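Home | Workshop | Gallery | Rules | Contact

We use cookies to remember your language. Accept | Settings

Good practice at the arm bench: gallery

Welcome to the gallery of the Fadley workshop. On this page we collect the rules which we follow when a robot arm is working on small household objects. The rules were written by Oranuch Saengthong in April and were changed two times after that, mostly in the part on cables. If you visit us from Rattanakul or from Munico, please read them before you come to the bench, even if you have your own rules at home. They are similar, but they are not the same.

Our rule sheet has 19 points. We do not repeat all of them on this page, only those that new people ask about most often. The complete sheet hangs by the door, and a copy is in the Prusix folder.

Before the start

The container must be fixed at its rim before the arm is switched on. Paper bags are allowed, but a paper bag closes by itself when something touches it, so the mouth has to be held open with tape or clips. Tape that was used the day before must be replaced. Please press it with the thumb on both sides of the rim, and look again after the first 6 picks.

Soft objects go in first trials, hard objects later. We had a long discussion on this point, and I know that Munico does it in the other order. For us it stays like this, also for people who have much experience.

During the motion

Hands stay away from the container as long as the arm has power. This includes the short pauses between two movements. If an object lies badly, stop the arm, wait until it stands, and only then correct the object. The distance for people who only watch is 2 meters, and the person with the stop button does not do any other job at the same time.

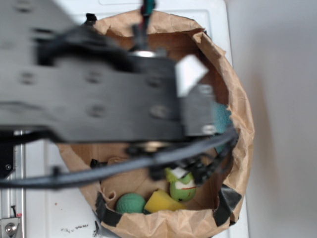 Arm moving over an open paper bag. The rim is held with black tape, and the ball, the sponge and the plush toy are at the bottom.

Cables are the point where we are most strict. A cable needs enough length for the full reach of the arm, but it should not be so long that it can catch the rim of the container or the fingers of the gripper. Move the arm by hand through its whole path, slowly, and watch the cable and not the arm. Thin wires are checked separately, at both ends. If you find a damaged cover, the arm stays off until the wire is changed. Tape around the damage is not a repair.

The speed for a new task is set to the lowest of our 4 steps. You can go one step higher when Oranuch or the person responsible for that day has signed in the book. Please do not go two steps at once, also when the task looks easy.

After the work

Bring the arm to its rest position, switch off the power and then empty the container. Foam and plush objects are checked for loose pieces and cleaned according to point 14 of the sheet. A torn bag is thrown away. Write in the book which objects were used and if the gripper lost any of them, with one short sentence for each case.

Corrections to this page can be given to Oranuch Saengthong at the workshop. The next reading of the rules is on Mon 2 November, and proposals should be in the Prusix folder before that day.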